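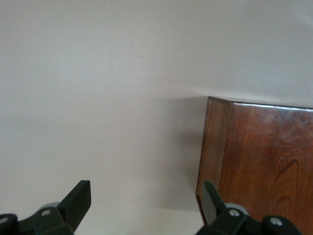
Corner of the box against the off-white. Note how different the two faces look.

Home / Posts / Replies / Media / About
Last updated 27 May 2021

Short thread on glossy wood boxes, grain and finish care. Subject is one reddish-brown box with a white handle on the left side. I store tape and drill bits in one like it.

The narrow face reads lighter and more orange. The broad face is deeper red-brown with darker streaks. On a varnished box that can come from the light, the board, the stain or all three. Check before you go buying stain to "fix" it.

Test: turn the box a quarter turn under the same lamp. If the lighter face goes dark, it was the light. If it stays light, it's the board or the stain. Takes a minute.

The curved figure low on the broad face is the kind of thing you get around a knot, or from a cathedral cut. Real veneer does this. So does printed film. Look at it at a low angle with a hand lens. A printed pattern breaks into dots. Wood has pores.

Second check is the edge. Follow a dark streak to the corner and see if it has any business continuing on the next face. On a solid board, side grain and face grain should make sense together. On a wrapped panel they often don't.

Surface prep before any cleaning: put something soft under it. Gloss finishes pick up scratches from grit on a bare table, and you will drag the box at least once.
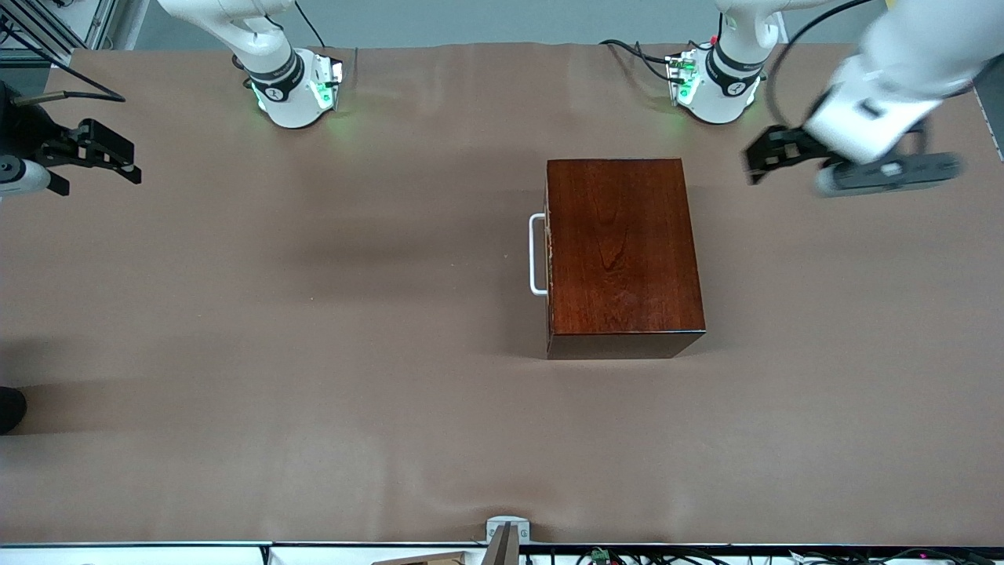 Box on the brown mat, handle to the left, grain running along the top.

The mat has a few shallow folds toward the bottom. Flatten those before you set anything narrow down. A box with a flat underside will bridge a small ripple and rock when you push on one corner.

Handle: white U shape, thin metal bar. On mine the bar is held by 2 screws from the inside. Snug them by hand. A powered driver will strip particleboard on the first try. Ask how I know.

If a hole is already stripped, pack it with a sliver of hardwood and wood glue, leave it overnight, redrill small. Longer screws are the wrong answer when the panel is thin. They come out the other side.

Cleaning. Dry microfiber first, along the grain. Then barely damp, then dry again. I've used Priko wood soap since December, one capful to a bucket. No complaints. It leaves less haze than the Kombo spray did.

Do not use the Kombo on gloss. Fine on matte. On gloss it streaks, and then you're buffing for longer than the cleaning took.

Scratches: if a fingernail doesn't catch, it's in the finish and polish will probably hide it. If it catches, fill it or live with it. I live with most of them.

Sanding is a last resort on veneer. If you have to, wet it and stay fine. I start at 200 and count strokes. Stopped at 40 last time and was already closer to the core than I wanted to be.

Size: mine is 33 cm on the long side. The Sakgate shelf inserts take that with room for fingers. The Simulano ones are tighter and the handle has to face out.

Which is how I store it anyway. Handle out, label on the underside of the lid.

Replies are open. If you've found a felt pad that stays stuck to varnish through a summer, post the part number.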